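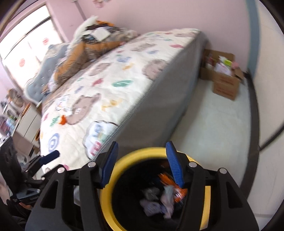 What Happens to Trash After Pickup
Science Reader, Level 4: Materials and Waste

Trash is any solid material that a person has finished using and does not plan to keep. Engineers call it solid waste. The kind that comes from homes, schools and stores is called municipal solid waste. "Municipal" means "belonging to a town or city." Waste from farms, mines and factories is usually handled in other ways and is left out of this reader.

The town of Staltton is used throughout. Its trash travels through three places: the collection truck, the Welutwood transfer station and the Grurham landfill. Other towns may skip the transfer station, or may burn their trash in a special plant to make electricity.

The collection truck

Most collection trucks have a large metal body with a moving wall inside. The wall is called the packer blade. It is pushed by hydraulics, a system that uses oil under pressure to move heavy parts. When trash is tipped into the truck, the blade slides forward and presses it against the trash already there. The pieces stay the same, but most of the air between them is squeezed out. This is called compaction.

Compaction matters because loose trash is mostly air. A crumpled sheet of paper takes up far more room than a flat one, even though both weigh the same. You can test this with a cereal box and a stack of old newspaper. Crumple the sheets one at a time and count how many fit in the box. Empty it, flatten the same sheets and try again.

The transfer station

A transfer station is a large building where trash is moved from small trucks to big ones. At Welutwood, each truck first drives onto a scale set into the road. It is weighed full, it empties its load, and it is weighed again on the way out. The difference between the two weights is the weight of the trash.

Inside, the load is dumped onto a concrete floor called the tipping floor. Workers look for things that should not be there, such as car batteries, paint cans and gas cylinders. These can leak, catch fire or burst when they are crushed. A loader then pushes the rest into a long trailer parked on a lower level. The landfill at Grurham is 53 miles away, and one trailer can carry the loads of several collection trucks, so fewer trips are needed.

The landfill

A modern landfill is a built structure with layers. An open dump has none of these layers, and rain can carry harmful substances from it into streams and wells.

The bottom layer is packed clay. Clay is made of very small, flat particles, and water moves through it slowly. On top of the clay is a sheet of thick plastic called the liner. The edges of the sheets are melted together so that they form one surface. Above the liner is a layer of gravel with pipes in it.

The trash goes on top of the gravel layer. It is spread out in thin layers and driven over by a compactor, a heavy machine with steel teeth on its wheels. At the end of each working day, the new trash is covered with soil or another approved material. This daily cover keeps down smells, and it keeps away birds, rats and flies. The part of the landfill being filled is called the working face. It is kept small so that less cover is needed.

Leachate

Rain that falls on the working face soaks down through the trash. As it moves, it picks up substances from the material around it, in the same way that hot water picks up color from a tea bag. The liquid that reaches the bottom is called leachate (say LEE-chate). The pipes in the gravel collect it and carry it to a tank or pond, and from there it is sent for treatment.

There are also wells in the ground around the landfill. Samples of water are taken from them and tested. At Grurham there are 19 of these wells. If a test finds leachate in one of them, the engineers know that there may be a leak, and roughly where to look for it.

Landfill gas

Food scraps, paper and yard clippings are organic materials, which means that they came from living things. Tiny living things called bacteria break them down. Deep in a landfill there is very little oxygen, and the bacteria that can live there produce a mixture of two main gases, methane and carbon dioxide.

Methane burns easily. It also traps heat in the air, so it should not be allowed to escape. Pipes are drilled down into the trash to draw the gas out. It can be burned in a flare – a tall pipe with a flame at the top – or used as fuel in an engine that makes electricity.

How long things last

Breakdown in a landfill is slow, because the trash is packed tightly and gets little air or water. Newspapers have been dug up after many years and could still be read. Glass hardly changes at all. Plastics break into smaller pieces over a very long time, and scientists do not agree on exactly how long.

Snack wrappers are a special case. Many are made of thin layers of plastic, sometimes with a very thin coating of aluminum. The layers keep out air and moisture, so the food stays crisp. They are also very hard to separate, and most town recycling programs do not accept them.

Closing a landfill

When a landfill is full, it is sealed with a cap made of clay, plastic and soil. Grass is planted on top to hold the soil in place. Trees are often left out, as deep roots could damage the cap. The gas and leachate pipes keep working for decades.

Words to know

Compaction: pressing material so that it takes up less space.
Leachate: liquid that has passed through trash.
Liner: a sheet that stops liquid from reaching the ground.
Methane: a gas made when organic material breaks down without oxygen.
Tipping floor: the place where trucks empty their loads.

Text by Zinhle Radebe. Checked by Yuxi Peng. Last updated 4 September 2020.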